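The Green Box

When my uncle died, he left to Rhona the house in Pellden and to me the tools. I thought this was fair. Rhona has three children and I have a flat where the neighbour complains if I hang a picture.

I drove 800 kilometres to collect them, in February, with the heating of the car broken. I had expected a whole workshop. Rhona took me through the kitchen, where the kettle was already on, and said that most things were sold long ago, when he stopped going to the shed.

"He kept what he used," she said. "The rest went to a man from Forsyth."

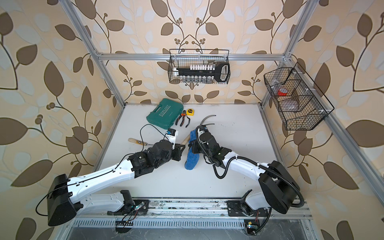 My uncle did not believe in owning many tools. He had worked as a repairer in Ekivitz before I was born, and he told me that a man with a full wall of tools is a man who cannot find anything. So there was the toolbox, teal green with EXPLOIT on its lid in white capitals, and I laughed when I saw it, for the first time since the funeral. As a boy I had learned that word from him. He said it meant to use a thing until it has nothing more to give, and then to use it once more. The pliers with the red and black handles I remembered too, and the small yellow tape measure, which he used to throw to me across the shed so that I would learn to catch.

Rhona poured the tea. She asked if I would really carry all of it up four floors.

"It is not so much," I said.

"You don't repair anything, Euan."

This was true. I work in an office and when my chair broke I bought another chair. But I did not want to say it in his house, with the leaves of the wallpaper all round me, brown and pale blue, which he had hung himself and never liked.

"I could begin," I said.

She went out and came back with a blue towel. It was a soft one, too good for tools, and I told her so. She said that he always wrapped the handles before a journey, even if the journey was only to the end of the street - did I not remember? I did not. I remembered him shouting about the gate, and the smell of his coat, and a song in a language he would not explain. It surprised me that she had been keeping a different uncle all these years.

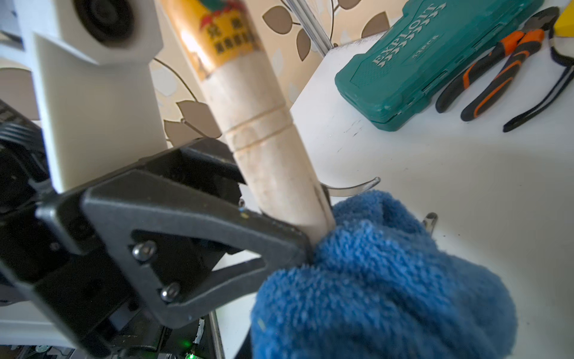
The old handle, with its yellow label still on.

I asked her what was written there. She did not know. He had asked Mrs Baysal from the library once, and Mrs Baysal had promised to find somebody who could read Chinese, and then the library closed.

"He made up a meaning," Rhona said. "Every time another one."

"What was the last?"

She thought about it and turned her cup on the saucer.

"Keep away from nephews," she said.

I stayed until it was dark. Before I left she asked me to look at the kitchen drawer, which had been sticking since the autumn, and I took off my coat again.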